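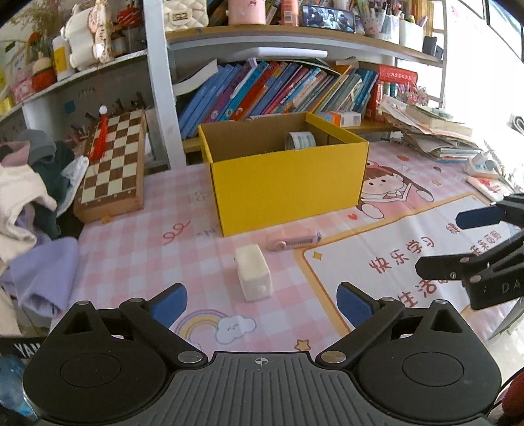

노란 상자 안에 테이프가 세워져 있고, 분홍색 커터와 흰 블록은 아직 책상보 위에 있다.

책상 정리를 108번 하면 로봇이 배우는 것

글 세키구치 하루나
2025-06-12

히라노의 데이터 팀이 내게 처음 건넨 것은 비밀유지 서약서였고, 그다음이 그리퍼 한 쌍이었다. 생각보다 무거웠다. 손잡이를 쥐면 손끝의 파란 패드가 오므라들고, 힘을 빼면 벌어진다. 로봇 팔에 달릴 손을 사람이 먼저 들고 일을 해 보이면 그 움직임이 기록으로 남고, 나중에 로봇이 그걸 보고 배운다는 설명이었다. 설명은 짧았고 자신감이 넘쳤다.

과제는 책상 위 물건을 상자에 담는 것이다. 내 손으로 하면 아무 생각 없이 끝날 일인데, 그리퍼를 들면 커터 하나 집는 데도 손목을 어느 쪽으로 꺾을지 궁리하게 된다. 납작한 물건은 책상보에 붙은 듯 잘 들리지 않았다. 테이프는 쉬웠다. 두 번을 떨어뜨린 뒤에야 왼손으로 누르고 오른손으로 집는 요령이 생겼는데, 담당자인 아오키 후미코는 그 요령이 마음에 드는 눈치였다. "그런 걸 원하는 거예요. 글로는 못 적는 것들요."

맞는 말 같기도 하다. 다만 글로 못 적는 것을 기록만 하면 기계에 옮겨진다는 대목에서 나는 자꾸 걸린다. 내가 커터를 누른 이유는 앞서 떨어뜨렸기 때문이다. 기록에는 누르는 동작이 남는다. 떨어뜨린 두 번은 실패로 분류되어 빠진다고 했다. 그러면 로봇은 왜 누르는지 어디서 배우나? 아오키는 양이 많아지면 해결된다고 답했다. 이 업계를 취재하면서 가장 자주 듣는 대답이다.

양이라면 확실히 많다. 이 팀은 같은 과제를 책상 하나에서 108번 반복하고 다음 장소로 옮긴다. 5월 한 달 동안 돌아다닌 집이 67곳이다. 스튜디오 대신 사람 사는 집을 고른 데에는 그럴 만한 이유가 있고, 이 점은 나도 인정한다. 실험실 책상에는 옷더미가 없다. 체스판 케이스가 선반에 기대어 있지도 않고, 책꽂이의 책들이 한쪽으로 쏠려 있지도 않다. 깨끗한 흰 테이블에서만 배운 기계가 이런 방에서 무엇을 할지는 짐작이 간다.

그래도 의문은 남는다. 분홍 체크무늬 책상보에는 책을 든 여자아이와 딸기와 무지개가 그려져 있고, 커다란 한자로 '快乐学习', 즐겁게 공부하자는 말이 찍혀 있다. 로봇이 보기에 딸기 그림과 딸기는 얼마나 다른가. 나는 이걸 농담처럼 물었는데 엔지니어 마쓰다 데쓰야는 한참을 진지하게 답했다. 요지는 손끝이 다가가며 시점이 바뀌면 인쇄된 것과 솟아 있는 것이 구분된다는 얘기였다. 그런 구분이 실제로 얼마나 되느냐고 다시 묻자 그는 자기 팀의 수치를 꺼냈다. 익숙한 책상에서 성공률 88퍼센트. 처음 보는 책상의 수치는 "정리 중"이라고 했다. 원고를 마감할 때까지 그 정리는 끝나지 않았다.

88퍼센트라는 숫자도 따져 볼 여지가 있다. 무엇을 성공으로 치느냐에 달렸기 때문이다. 마쓰다의 기준으로는 물건이 상자 안에 들어가면 성공이다. 커터의 날이 나와 있었는지, 테이프 위에 다른 것이 얹혀 찌그러졌는지는 점수에 들어가지 않는다. 우리 집 책상을 맡긴다면 나는 그쪽이 더 궁금하다.

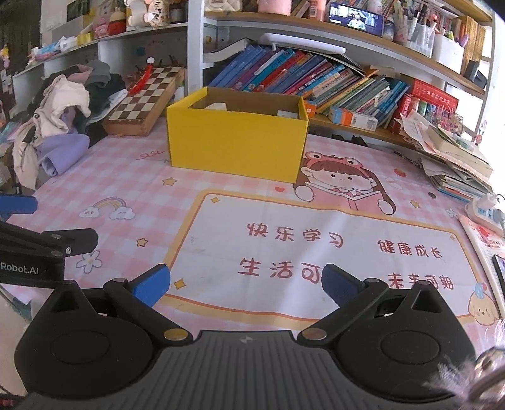

시범을 보이는 사람의 손목

원격 조종과 비교하면 손에 드는 방식은 분명히 싸다. 로봇 팔을 집집마다 싣고 다닐 필요가 없고, 통신이 밀려 팔이 한 박자 늦게 움직이는 일도 없다. 작년까지 켄비에서 원격 조종 장비를 다루던 이베타 치에르니는 이 장점을 순순히 인정하면서도 한 가지를 짚었다. 원격으로 조종하면 적어도 로봇이 할 수 있는 동작만 기록된다. 사람이 그리퍼를 직접 들면 사람의 어깨와 허리가 몰래 끼어든다. 상자 뒤쪽으로 손을 넣으려고 내가 까치발을 섰던 것처럼.

까치발 얘기를 하니 담당자들은 웃었고, 나도 그때는 웃었다. 그날 저녁에는 손목이 부어 젓가락질이 불편했다. 이 일을 하루 종일 하는 사람들이 있다. 팀에서 가장 오래 일한 이시다 가쓰히코는 보호대를 양쪽에 차고 있었고, 쉬는 시간이면 그리퍼를 내려놓고 손가락을 하나씩 당겨 폈다. 그에게 로봇이 언제쯤 이 책상을 혼자 치울 것 같으냐고 물었다.

"제가 치우는 게 빠르죠." 그는 그렇게 말하고 다시 장비를 들었다. 회사가 낸 자료에는 수집 시간과 과제 수가 표로 잘 정리되어 있는데, 작업자가 몇 시간마다 쉬는지는 적혀 있지 않다. 이 항목을 따로 문의했고, 히라노는 내부 지침이 있다고만 답했다.

나는 이 방식이 헛수고라고 쓸 생각은 없다. 사람의 손놀림을 모으는 일은 언젠가 쓸모가 있을 것이다. 하지만 처음 보는 책상의 수치가 나오기 전까지는, 우리 집에 그리퍼를 들고 오겠다는 제안을 정중히 미뤄 둘 참이다.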